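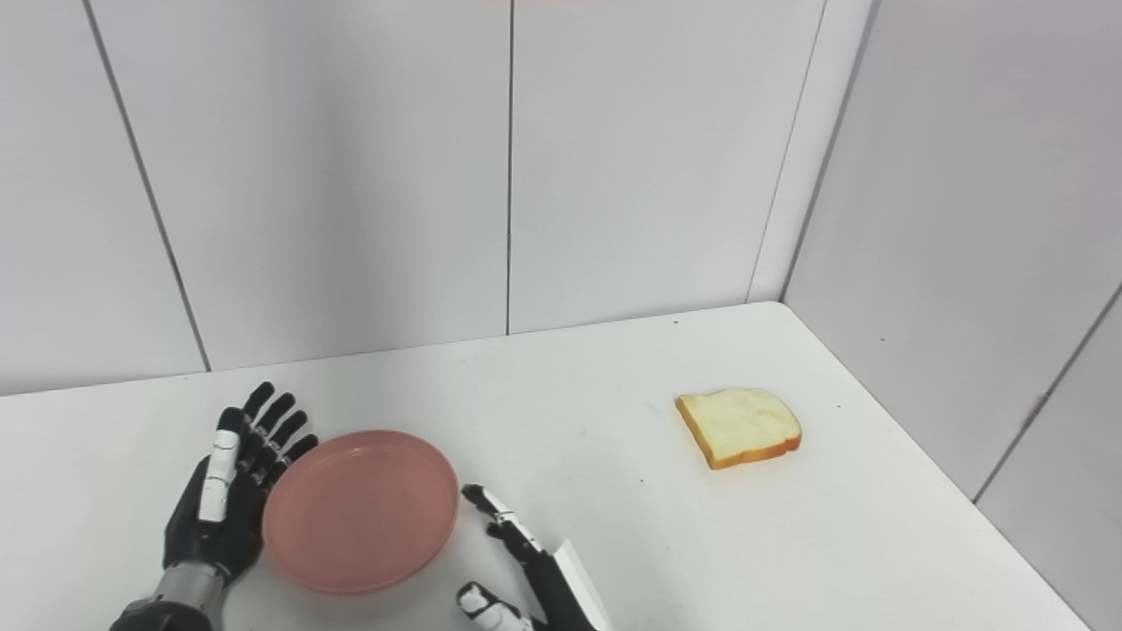

Kamran Sharifi wrote to us that the last home match felt too quiet, and he asked if the supporters' section can move closer to the field for the final against Zandthorpe. We read his message at the club office and we agree with him. So the drums and the big flags will be behind the north goal this time, in rows 1 to 8, and everybody who wants to sing is welcome there.

The final of the Fumow Cup is on August 19, 2023, at our own ground. Kickoff is at 5 p.m. and the gates open at 3. It is the first time since the club moved to Ismail Road that we play a final at home, and many people are already asking for tickets. We have 400 seats for members in the main stand. Another 200 standing places are kept for the visitors from Zandthorpe, on the side of the river.

Members can collect their tickets at the office on any evening before the match, between 6 and 8. Please bring your membership card. If you reserved by e-mail, we hold your tickets for 48 hours and after that they go back on sale. Children under 12 come in free with an adult, but they also need a ticket, so please ask for it at the same window.

Parking will be difficult. The lot behind the school has only 50 spaces and the team buses must use some of them. The Kandasix shuttle will run from the train station to the ground from 2:30 until kickoff, and again after the match until the last people are gone. The ride is free if you wear club colors - a scarf is enough.

About the team: our captain trained with the group again this week after his ankle problem, and the coach will decide on the morning of the match if he starts. The two young defenders who came up from the junior side in December are both in the squad. Zandthorpe beat us 2-1 in the spring, with a goal in the last minute, and the players did not forget it.

If we win, the team will walk with the cup from the ground to the market square and greet everybody from the steps of the town hall. The street will be closed to cars during the walk. If we lose, the players will still come to the clubhouse after they change, and the kitchen stays open until 10.

Songs for the north goal are printed on the back of the match program. Please learn the second verse this time.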